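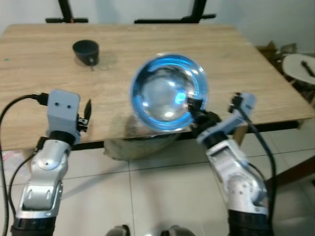 How to clear a table so that it stays cleared

by the Gondorano household desk
February

A table is a horizontal surface at hand height, and so everything in the house wants to be on it. I have read a fair amount of advice on this subject, much of it involving baskets with labels tied on in string, and I can report that a labelled basket on a table is still a thing on a table. What follows is the method I use on our own. It takes 42 minutes the first time, including a sit-down, and far less once you have done it twice.

Start with the breakables

Most people begin with the paper, since paper is easy and makes you feel busy. Leave it. Take the glass first, while you are still paying attention. A big glass bowl is the worst thing to have near you when you start pulling bags about, and it will always be standing on the side you need to reach across.

Pick it up by the rim and the underside, tip it towards the light and look into it. Smears that hide perfectly well when a bowl sits flat show up the moment it is tilted. If it needs washing, it goes to the sink now and gets washed now. "Leaving it to soak" is how a bowl spends a weekend in the sink.

Then decide where it lives. Ours held fruit for a while and then held keys, batteries and a receipt from Munro for 900 screws, which I can't explain either. If a bowl has turned into a drawer, empty it and give it back its job or give it away.

Deal with the hangers-on

By this I mean anything soft that is half on the table and half off it. Cloth bags are the chief offenders. They get dropped near the edge, slump over, and then act as a sort of ramp for other things. Lift each one off completely, turn it out, shake it over a bin and fold it in three. If you can't fold it because it is full, it isn't a bag at the moment, it's luggage, and wants unpacking.

Small bits come last on the top. Crumbs, leaf ends, the mysterious green fleck. Sweep them into your palm with the side of your hand before you go anywhere near a wet cloth, or you will simply be giving them a tour of the table.

One cup is allowed. I used to insist on a completely bare top and was insufferable about it. A small black cup towards the back does no harm and stops the place looking repossessed.

Now look underneath
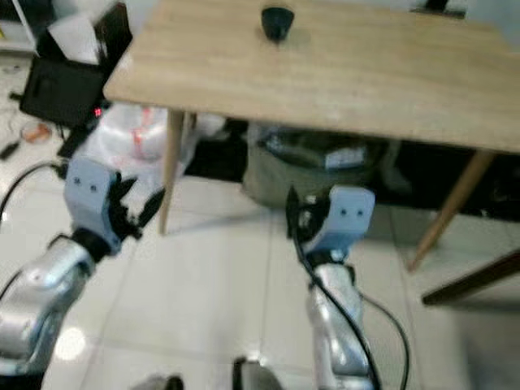
I know. You were enjoying the top. But under the table is where a tidy table keeps its secrets, and bags breed down there in the shade. Get on the floor, ideally on a cushion, and pull everything out into daylight before judging any of it.

Plastic bags: look inside, then squash flat. If one has kept its shape with nothing in it, it was only ever holding air and your good opinion. Ours go into a single bag on the back of the door, and when that bag is full the oldest ones get used for the bin.

Fabric bags: choose two to keep by the table. I settled on two after a trial period with five, during which I carried none of them to a shop. The rest go on a hook in the hall. I bought a Lulament hook rail for the purpose, and it is perfectly fine, though a nail would do.

Cables: follow each one with your hand to both ends. If either end is attached to nothing, you have found something to put away. If both are, run it close to the wall, well clear of where feet and chair legs go.

Wipe the legs while you're down there. The splayed kind collect dust all the way along their upper side, and you'll never see it standing up. Use a barely damp cloth along the grain, then a dry one. I have an Osetti beeswax polish that I bring out twice a year, mainly for the smell.

Keeping it that way

Last thing in the evening, 9 o'clock or so, walk past the table and remove whatever has landed on it. Don't sort, just carry it to the room it came from. If you find yourself putting it under the table instead, go back to the cushion.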